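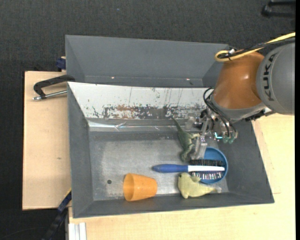 The writer behind *Grudgate*, the small-press western comic now heading into its eighteenth issue, doesn't like being named in print, and asked me to keep it that way. "Put the town's name on it," she told me over a very long pot of coffee. "The town does the work."

The town is Trondero, a dusty railhead with a crooked sheriff and a well everybody fights over. She first drew it at 27, on the backs of feed invoices, and she still has the whole stack in a drawer (she showed me, and we lost a good half hour to it!).

"I wanted a place where folks had to wait for things," she said. "Mail, rain, a doctor -- you can hang a lot of story on waiting."

The print run is 900 copies now, up from 40 for the first issue. The next one comes out in June and follows the mule driver Cantero over the Mulum pass, with a stolen payroll he hasn't found yet in his own saddlebag. I asked if he makes it across. She topped off my cup and asked how I felt about mules.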